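집안일 로봇

집안일 로봇은 빨래 개기, 설거지, 정리정돈처럼 집에서 사람이 손으로 하는 일을 대신하도록 만든 기계를 두루 부르는 말이다. 공장이나 작은 작업장의 잡일(부품 골라 담기, 상자 채우기, 작업대 치우기)을 하는 기계도 이 항목에서 같이 다룬다. 하는 짓이 거의 똑같거든요! 나는 이 항목을 맡아 쓰면서 "그래서 이제 설거지는 시켜도 되나요?"라는 질문을 제일 많이 받았는데, 대답부터 적어 두자면 아직은 아니다. 다만 아닌 정도가 일마다 꽤 다르고, 그 차이가 재미있어서 글이 길어졌다.

이름과 범위

로봇청소기도 넓게 보면 집안일 로봇이다. 그런데 청소기는 물건을 집지 않는다. 바닥을 돌아다니다가 양말을 만나면 피하거나 삼키거나 둘 중 하나다(우리 집 것은 삼키는 쪽). 그래서 이 분야 사람들은 보통 "이동형"과 "조작형"을 나눠 말하고, 이 글에서 말하는 것은 대부분 조작형, 그러니까 손이 달린 쪽이다. 세탁기나 식기세척기는 일을 끝내주게 잘하지만 그릇을 넣고 꺼내는 건 여전히 우리 몫이라 여기서는 뺐다. 이걸 왜 뺐느냐고 Sibel Polat 씨가 토론란에 길게 항의를 남겼는데, 읽어 보니 일리가 있어서 나중에 따로 항목을 만들까 한다.

손의 문제

집안일은 결국 손으로 한다. 집게 손은 두 손가락이 마주 보고 벌어졌다 오므라드는 단순한 구조로, 네모난 물건에는 아주 훌륭하다. 세 손가락 손은 둥근 것이나 모양이 들쭉날쭉한 것을 감싸 쥐기에 유리하지만 관절이 많아서 제어할 것도, 고장 날 곳도 늘어난다. 검은 마디를 은색 육각 구멍 나사로 이어 놓은 세 손가락 손을 가까이서 보면 사람 손보다는 접이식 책상 조명이 먼저 떠오른다. 납작한 손끝 패드가 물건에 닿는 자리인데, 나는 여기가 제일 중요하다고 생각한다. 미끄러운 유리컵과 젖은 행주를 같은 손끝으로 잡아야 하니까!

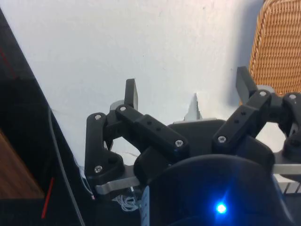
집어서 담기

집안일의 기본 동작을 하나만 고르라면 나는 망설이지 않고 "집어서 담기"를 고른다. 장난감은 바구니에, 숟가락은 서랍에, 양말은 빨래통에. 작업장에서도 마찬가지라, 부품 상자를 만드는 Skomar의 포장 라인도 뜯어보면 하루 종일 집어서 담는 일이다. 그래서 연구실에서도 천을 깐 탁자에 바구니 하나와 공, 원기둥, 정육면체를 놓고 하는 과제가 단골로 나온다. 너무 쉬워 보인다고요? 나도 그랬는데 모양마다 성질이 다르다. 정육면체는 평평한 면이 있어 잡기 좋고, 원기둥은 세워 두면 살짝만 건드려도 넘어지고, 공은 놓는 순간 제 갈 길을 간다. 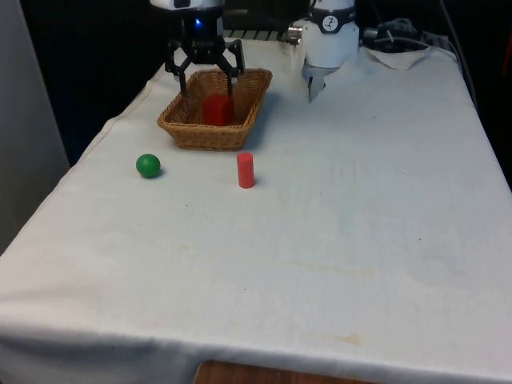 담는 동작에서 의외로 까다로운 건 바구니의 테두리다. 손가락이 물건 양옆으로 내려갈 자리가 있어야 하는데 바구니 벽이 그 자리를 차지한다. 탁자 위에서는 잘 벌어지던 손이 바구니 안에서는 좁아서 쩔쩔맨다. 사람은 이럴 때 손목을 슬쩍 틀거나 바구니를 통째로 기울여 버리는데, 로봇에게 그런 꼼수를 가르치는 일이 요즘 연구의 꽤 큰 덩어리다. Wen-hsiung Chien 씨는 집기 시도 616번을 정리한 글에서 실패를 "못 본 것", "잘못 쥔 것", "쥐었는데 걸린 것"으로 나눴고, 나는 그 뒤로 부엌에서 뭘 떨어뜨릴 때마다 어느 쪽인지 따져 보는 버릇이 생겼다(대체로 첫 번째다).

눈의 문제

손만큼 중요한 것이 카메라다. 작업대 옆이나 위에 고정한 카메라는 탁자를 한눈에 보여 주지만 팔이 내려오면 정작 봐야 할 물건이 가려진다. 손목에 단 카메라는 가까이서 보는 대신 시야가 좁고, 케이블도 하나 더 끌고 다녀야 한다. 두 가지를 같이 쓰는 경우가 많다. 색도 생각보다 도움이 안 될 때가 있는데, 빨간 물건이 둘이면 "빨간 것을 집어"라는 말만으로는 어느 쪽인지 정할 수가 없다. 사람끼리도 "거기 그거 좀" 하다가 싸우는데 기계라고 다르겠는가.
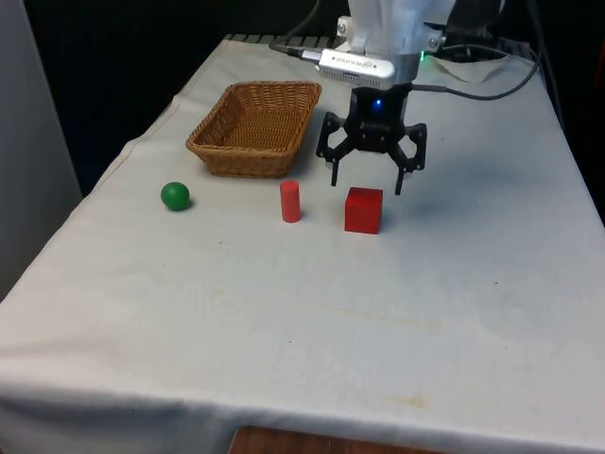
집 안은 여기서 한층 더 고약해진다. 바닥에 깔린 천은 구겨지고 얼룩이 있고, 창으로 드는 햇빛은 오후마다 자리를 옮긴다. 투명한 컵, 반짝이는 냄비 뚜껑, 검은 가방 속의 검은 지갑 같은 것은 지금도 골칫거리다. Udley라는 소규모 업체가 6월에 낸 시연 영상에서는 팔이 식탁의 그릇을 척척 치우는데, 유리컵은 처음부터 식탁에 없다. 나는 이런 걸 보면 꼭 다시 돌려 본다. 뭘 치우는지보다 뭘 안 올려 뒀는지가 더 많은 걸 알려 주더라.

지금 어디까지 왔나

정해진 자리에서 단단한 물건 몇 가지를 골라 담는 일은 된다고 써도 좋겠다. 목공소를 하는 Nahuel Toledo 씨는 나무못 상자를 채우는 데 팔 하나를 쓰는데, 한 번 담는 데 50초가 걸린다고 한다. 사람보다 한참 느리다. 그래도 밤에 켜 두고 퇴근하면 아침에 상자가 차 있으니 만족한다고 하고, 나 같아도 그럴 것 같다.

빨래 개기는 되기도 하고 안 되기도 한다. 펼쳐 놓은 수건은 제법 갠다. 건조기에서 막 꺼낸 뭉치에서 소매 하나를 찾아 당기는 건 아직 보는 사람이 더 힘들다. Huenchumán 공방에서는 수건만 맡기고 셔츠는 사람이 갠다는데, 현실적인 분업이라고 본다.

설거지는 물과 거품과 깨지는 물건이 한꺼번에 나오는 일이라 제일 뒤처져 있다. 요리는 더하다. 칼을 쥔 로봇 팔 옆에서 아이가 숙제를 하는 부엌을, 나는 당분간 상상하고 싶지 않다.

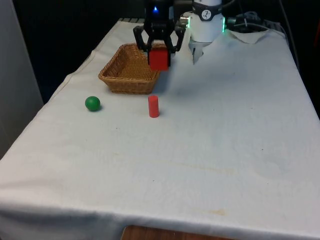

바구니 테두리 위에서 빨간 정육면체를 쥔 검은 집게. 초록 공과 빨간 원기둥은 탁자 위에 있다.

값과 손익

Namex에서 빌려주는 작업대용 팔은 한 달에 약 3000달러다. 작업장이라면 계산기를 두드려 볼 만하지만, 양말 줍자고 낼 돈은 아니다. 설치하고 물건을 가르치는 시간도 따로 든다. Constanza Gallardo 씨는 새 부품 하나를 들일 때마다 시범을 60번씩 보여 준다고 했다. 그 얘기를 듣고 우리 집 서랍에 든 물건이 몇 가지인지 떠올려 보다가 그만뒀다.

논쟁

집에 맞는 로봇을 만들 것이냐, 로봇에 맞게 집을 바꿀 것이냐 하는 오래된 다툼이 있다. Sebastián Acuña 씨는 뒤쪽 편이라 손잡이 높이와 그릇 모양부터 통일하자고 주장한다. 솔깃하긴 한데, 할머니가 물려주신 이 빠진 대접은 어쩌라는 건지 모르겠다. 나는 앞쪽 편이고, 이 항목의 말투에서 그게 티가 난다는 지적도 받았다. 고칠 곳이 보이면 토론란에 남겨 주시길!

같이 볼 항목: 로봇 손, 손목 카메라, 로봇청소기, 빨래 개기

마지막 수정: 2025년 1월 20일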